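Grabar demostraciones por teleoperación: meter y sacar piezas de un marco
Guía de taller, revisada el 01/10/2022
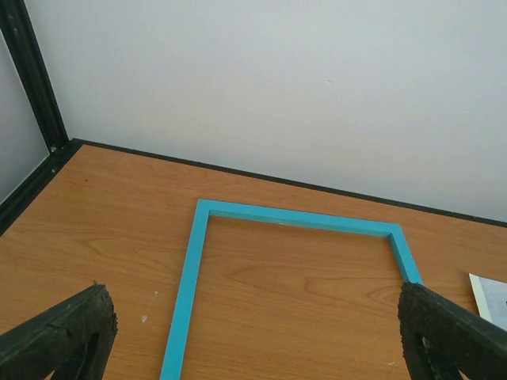
Antes de grabar la primera demostración conviene tener decidido qué es exactamente la tarea. En esta guía la tarea es corta: el brazo parte de la posición de reposo, coge una pieza de la mesa, la deja dentro del marco y vuelve. Las demostraciones se graban con el brazo guía de Jarna y se guardan con Voteo, pero los pasos sirven para cualquier equipo en el que una persona mueva un mando y el robot lo siga.

Se supone que el brazo ya está montado y calibrado y que la cámara de muñeca da imagen en el ordenador. Si no es así, haga primero la guía de puesta en marcha.

1. Preparar la mesa

Retire todo lo que no forme parte de la tarea o que no vaya a estar presente cuando el robot trabaje solo. Lo que se quede debe quedarse durante toda la serie. Un papel que aparece en la mitad de los episodios y en la otra mitad no acaba siendo una pista para el modelo, y suele ser una mala pista.

Coloque el marco plano sobre la mesa. El nuestro es turquesa y se distingue bien del tono anaranjado de la madera. Si el suyo es marrón o beis, cámbielo o píntelo. Con un marco de poco contraste el operador tampoco ve bien el borde en la pantalla y las demostraciones salen con titubeos.

No pegue el marco a la mesa si quiere que el robot aprenda a encontrarlo en distintos sitios. Si la posición va a ser siempre la misma, dos trozos de cinta de doble cara por debajo bastan.

2. Comprobar la vista de la muñeca

Lleve el brazo a la posición de reposo con las pinzas abiertas y vacías. En la imagen deben verse los dos dedos, uno a cada lado, y entre ellos la mayor parte del marco. El lado más cercano puede quedar fuera por abajo en esta posición. No es un problema, siempre que la zona donde se va a soltar la pieza se vea despejada.

Compruebe también lo que hay detrás de la mesa. Un panel liso y claro es lo más cómodo. Si detrás hay una ventana o un pasillo, ponga un panel o una tela.

Bloquee la exposición y el balance de blancos. En modo automático la imagen cambia cada vez que la pinza baja y tapa parte de la mesa. En Voteo está en Cámara > Ajustes fijos. Hay que hacerlo para cada cámara por separado.

3. Ajustar el mando

Siéntese donde vaya a sentarse durante toda la sesión. El operador debe mirar la pantalla y no la mesa. Es lo que más cuesta al principio. Si mira directamente a la mesa, corregirá errores que la cámara no ve, y el modelo tendrá que imitar movimientos para los que no tiene información.

Ponga la escala del mando a 1:1 y el límite de apertura de la pinza al valor que necesite la pieza, con un poco de margen. El retardo entre mando y brazo tiene que ser inferior a 150 milisegundos. Por encima de esa cifra el operador empieza a moverse a golpes. Si no lo consigue, baje la resolución de la cámara antes de tocar otra cosa.

Haga unas cuantas pasadas sin grabar.

4. Grabar un episodio

a) Brazo en reposo, pinza abierta. Pieza colocada fuera del marco.
b) Pulse Grabar y espere un segundo sin moverse.
c) Acérquese a la pieza desde arriba. Evite arrastrar los dedos por la mesa.
d) Cierre la pinza. Deténgase un instante antes de levantar.
e) Levante lo suficiente para pasar por encima de la barra del marco y desplácese hasta el interior.
f) Baje, abra la pinza y suba en vertical.
g) Vuelva al reposo y pulse Parar.

Mantenga un ritmo parejo. Sabina Cassim, que ha grabado la mayor parte de nuestras series, cuenta mentalmente en las pausas de los pasos b y d para que duren siempre lo mismo.

Si la pieza se cae, hay dos opciones. Cuando cae cerca y se puede volver a coger sin forzar el brazo, siga y termine: esos episodios enseñan a recuperarse. Cuando sale rodando o queda debajo de la pinza, pare y descarte.

5. Variar lo que toca variar

Entre un episodio y otro cambie la posición y el giro de la pieza. Reparta las posiciones por toda la zona que alcanza el brazo, también a la izquierda del marco y cerca del borde trasero. La tendencia natural es dejar la pieza siempre en el mismo sitio cómodo. Arif Sarkar preparó una plantilla con casillas numeradas que se consulta en papel, fuera de la mesa, y desde entonces las series salen más repartidas.

Para esta tarea grabamos 200 episodios. Con 150 ya se obtiene un comportamiento aceptable si el marco no se mueve. Si se mueve, no baje de 200.

No cambie la luz, la altura de la cámara ni los dedos de la pinza a mitad de serie. Si hay que cambiar unos dedos gastados, abra una serie nueva y anótelo.

6. Revisar antes de entrenar

Reproduzca los episodios a velocidad doble y borre los que tengan alguno de estos fallos:

- imagen congelada o saltos
- la mano del operador entra en la imagen
- la pieza termina sobre la barra del marco
- el episodio empieza con el brazo fuera de reposo

Voteo limita cada episodio a 4000 fotogramas y corta el resto sin avisar. Si un episodio llega justo a esa cifra, lo más probable es que alguien olvidara pulsar Parar.

Anote en la ficha de la serie el nombre del operador, la escala del mando y los dedos montados. Mezclar dos operadores en una serie es posible, pero hágalo a propósito y deje constancia de qué episodios son de cada uno.

Siguiente guía: entrenar la primera política con la serie grabada.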